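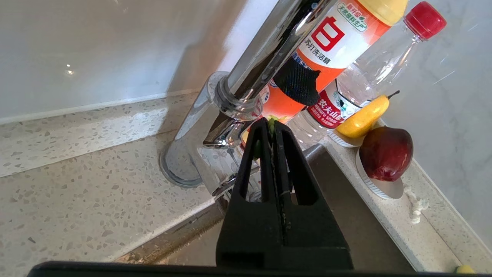

Clearing a slow kitchen sink drain

A slow kitchen drain is usually grease and soap sitting in the trap or in the first metre of pipe behind it. You can clear most of them in under an hour with a plunger, a bucket and a pair of multigrip pliers. If the laundry or bathroom drains are slow as well, the blockage is further down the line and you need a plumber.

What you need

A cup plunger (flat bottomed, not the toilet type)
A bucket that fits under the trap
Multigrips
An old bottle brush
Rubber gloves and a few rags
A torch

Step 1. Clear the bench and the cupboard

Move the detergent and anything else you don't want splashed. Empty the cupboard under the sink and put a towel down. If you've used a chemical drain cleaner in the last day, stop. Don't plunge and don't open the trap. Ring a plumber and tell them what you poured in.

Step 2. Clean the strainer

Lift out the basket and scrub both sides. Peelings and herb stalks collect under the rim where you can't see them from the top.

Step 3. Plunge

Block the overflow with a wet rag. In a double sink, block the second waste too. Run 100 mm of water into the bowl, seat the plunger over the waste and push straight up and down for a minute. Pull it away sharply and watch the level. Repeat three or four times before giving up.

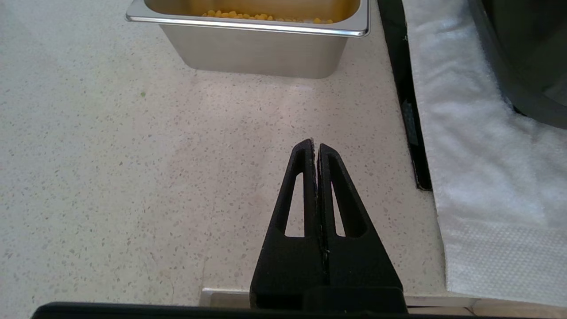 If the water still sits there, bail out what you can with a cup and move on to the trap. Put the bucket under it first. Most plastic traps undo by hand, turning anticlockwise. Use the multigrips only to start a stubborn nut, with a rag around it so you don't chew the plastic.

Step 4. Clean the trap

Tip the contents into the bucket and brush the trap out in the laundry tub. Check each washer. A flattened or split one will leak, so replace it now. I keep a Flalska washer pack in the shed, though any set in the right size will do.

Step 5. Refit and test

Hand tighten everything, then give each nut a quarter turn more. Fill the bowl, pull the plug and run a dry tissue around every joint. Check again before bed. Mine had a slow weep on Wednesday night that didn't show up in the first test.

Keeping it clear

Wipe pans with paper towel before washing them and keep fat out of the sink. Fill the bowl with hot tap water once a week and let it all go at once.

Auður Sveinbjörnsson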